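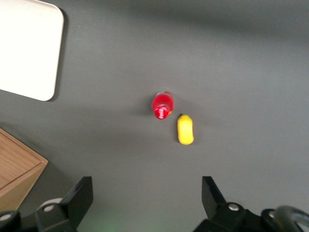
A red bottle, something yellow and a wooden box on plain gray.

I cleared off my work table on the last night of January, which sounds like nothing unless you've seen my work table. It's a gray thing I bought from a shop called Tanguy when I moved to Hastholm, and for most of its life I couldn't have told you it was gray. It was mail-colored. It was the color of receipts and tape and the sweater I was going to mend.

What got me started was a little booklet from the library in Flellau, 13 pages, stapled, on keeping a working surface. I'd gone in for a cookbook! The booklet has one idea and repeats it until you give in: take everything off, wipe down, and then put back only what you'd go and fetch from another room if it wasn't there. Everything else has to find a home by the end of the week or leave the house.

So off it all came, into two laundry baskets and (when those filled up) the bathtub. I kept a tally because I'm that kind of person, and I got to 384 items, counting each pen but letting a box of paper clips stand as one. Six of them went back on the table that night. The other 378 spent the weekend in the tub and I showered at the gym.

I'd love to say I felt lighter. Mostly I felt like I'd moved into a hotel. I kept walking past the door and looking in at all that blank gray and wanting to set a mug on it.

But then the small things started to look good, and that I did not expect. On a crowded table a red bottle is just one more bottle. Give it some bare space and it's practically a stop sign, such a strong crimson that I find it before I've sat down. Yellow is the same. I've become a real bore about yellow. If you own something small that you lose every day, get it in yellow, put it on gray, and enjoy your mornings.

White is trickier. I like a big white tray or board at the back corner of a table, with the corners rounded so you don't catch a sleeve on it, but white begs you to fill it up. Mine had a stack of catalogs on it within a day. My rule now is that the white thing stays bare overnight, and so far I've kept to it most nights. Most.

Then there's the wooden box. Every tidy table I've ever admired has had one somewhere, and I used to think they were for show, and now I think they're what holds the whole business together. A box lets you be messy in one spot. I tried a lidded one from Claltorau first and hated it, since I'm too lazy to lift a lid for a pencil sharpener. Open-topped suits me better. Don't go too big, either, or you've bought yourself a bathtub.

By February I'd emptied the real tub. A lot of it was pens that didn't write, which I tested one by one on the back of an envelope while watching TV. I kept 7. The mending sweater got mended (badly, brown thread on green) and I've worn it twice.

The table has slipped a little. There's a seed packet on it as I type, and a library notice saying the booklet is due back in Flellau.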